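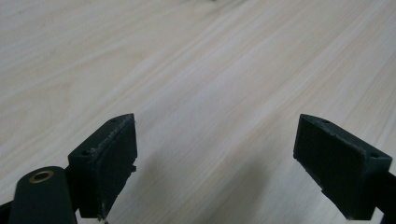 What do you put on a pale wood table so that it does not turn yellow? I use a hard wax oil with a little white in it, in two very thin coats, and I leave one full night between them.

I had this question from three people after my last posts, so I will write the whole thing in order. I am not a carpenter. I only have one kitchen table and I have made many mistakes on it.

1/ The table came from a house sale in Irkcombe, in December. It had a thick shiny varnish, the color of weak tea. My neighbor Toshiko Tamura helped me carry it up the stairs and she asked me two times if I was sure.

2/ First the varnish must go. I used a scraper for the flat part and sandpaper for the corners. Sandpaper alone fills with gum very fast and you spend a lot of money on sheets.

3/ Then sanding, always in the direction of the grain. I started with 100 and went to finer paper after. Please do not jump over the middle ones like I did. The scratches were hiding, and they came out when the oil was on.

4/ Vacuum the dust, then wipe with a cloth which is only a little damp. Let it dry. The wood feels rough again after this, it is normal. One light pass with the finest paper and it is smooth.

5/ The oil. Mine is called Korneo, the white one. I bought the smallest can and I still have more than half. A spoon of oil goes very far. Put it on with a cloth, wait 9 minutes, wipe away everything that does not want to go in.

6/ "Everything" is the important word. My first try was sticky for 4 days because I was too kind with the oil. Takeshi Shibata wrote to me that he had the same with his shelf, and he took it off with more oil and a white pad. I did the same and it worked well.

7/ Dangerous thing, please read: cloths with oil can catch fire by themselves when they are in a ball. I lay them flat outside until they are stiff, then they go in the trash. A jar with water and a lid is also OK.

8/ For cleaning every day I use warm water with a small drop of dish soap, then a dry cloth. No vinegar, no spray with lemon. Adi Pelupessy says he uses vinegar for years without problem, so maybe his table is stronger than mine.

9/ Coffee rings: if you see it in the first hour, soap water is enough. If it is old, sand only this place very softly with fine paper and put one drop of oil. The new place looks lighter for a week or two, then I cannot find it anymore.

10/ Somebody asked about turmeric. I am sorry, I have no answer for turmeric. I put a plate under it.

11/ I oil again when water stops making small beads on the top. On my table it was after 8 months near the stove side, and the other side is still fine. The next coat is planned for Fri 25 April, if it is warm enough to open both windows. I will write here how the stove side looks after.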